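# Dumudano Player Transfer Records

The Dumudano dataset holds records of player moves between professional soccer clubs, compiled by the Silitz archive for use in research and teaching. Each row describes one completed transfer or loan.

## Contents

- `transfers.csv`: player, selling club, buying club, fee, contract length
- `loans.csv`: the same fields, with a return month and any purchase option
- `clubs.csv`: club names, former names and league membership

Version 2 covers 220 clubs in 7 leagues. Fees are given in thousands of euros. Undisclosed fees are left blank and must not be read as zero.

## Maintenance

Corrections are accepted throughout the year and released each April. Requests should state the row number and cite a published club statement. Reports from agents or supporters' forums are not accepted as sources.
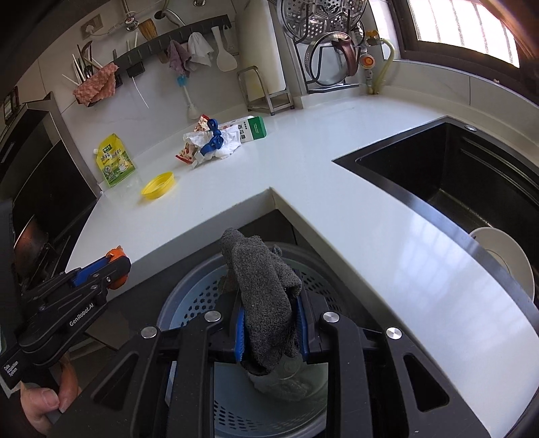 ## Known Limitations

Free transfers before a player's 18th birthday are recorded unevenly. Loans shorter than one month are excluded. Clubs that merged appear under their most recent name.

## Contacts

Yurani Bedoya, data editor
Octavio Salazar, league liaison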